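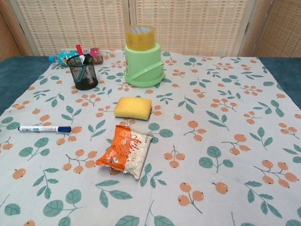
Vol. 3, n° 12, p. 374

# Corpus Watby : relevés de motifs végétaux sur textiles imprimés

Fiche de données. Dernière révision : 29 octobre.

## Contenu

Le corpus réunit 2408 notices décrivant des motifs végétaux répétés sur linge de maison : nappes, rideaux, torchons, taies. Chaque notice correspond à une pièce de tissu et non à un dessin, de sorte qu'un même motif décliné en plusieurs coloris donne lieu à plusieurs notices. Les pièces unies ou à décor strictement géométrique sont exclues.

Deux fonds ont été dépouillés, Andlow et Chmielewska. Le second n'a été intégré qu'en mai ; ses notices portent le préfixe CH.

## Structure

Fichier unique, format CSV, encodage UTF-8, séparateur point-virgule.

- id : identifiant de la notice
- fonds : AND ou CH
- type_piece : vocabulaire fermé
- motif_principal : fruit, fleur, feuillage, mixte
- raccord : droit, sauté, indéterminé
- rapport_mm : hauteur du rapport, vide si non mesurable
- fond_couleur : couleur du fond, texte libre
- remarques

La valeur « mixte » s'emploie lorsque fruits et feuilles occupent des surfaces comparables. Les baies sont codées « fruit », sans identification botanique. Les tentatives de détermination de l'espèce, présentes dans la version précédente, ont été retirées du champ motif_principal et reportées dans remarques.

## Mesures

Le rapport se mesure sur tissu posé à plat, sans tension, entre deux points homologues du dessin. Trois mesures par pièce, la médiane est retenue. Les plis marqués faussent la valeur : dans ce cas, laisser le champ vide. Environ 374 notices sont concernées, pour la plupart dans le fonds Andlow.

## Limites connues

- Le champ fond_couleur n'est pas normalisé. « Écru », « ivoire » et « gris pâle » ont été attribués par des opérateurs différents.
- Le raccord sauté est sous-déclaré sur les petites pièces.
- Aucune datation n'est fournie.
- 12 identifiants sont en double entre les deux fonds ; utiliser la paire (fonds, id) comme clé.

## Outils

La validation est assurée par Flukeck, à lancer à la racine du dépôt :

 flukeck verifier notices.csv

Le script signale les valeurs hors vocabulaire et les clés dupliquées. Il ne corrige rien.

Partages : 3 | Commentaires : 12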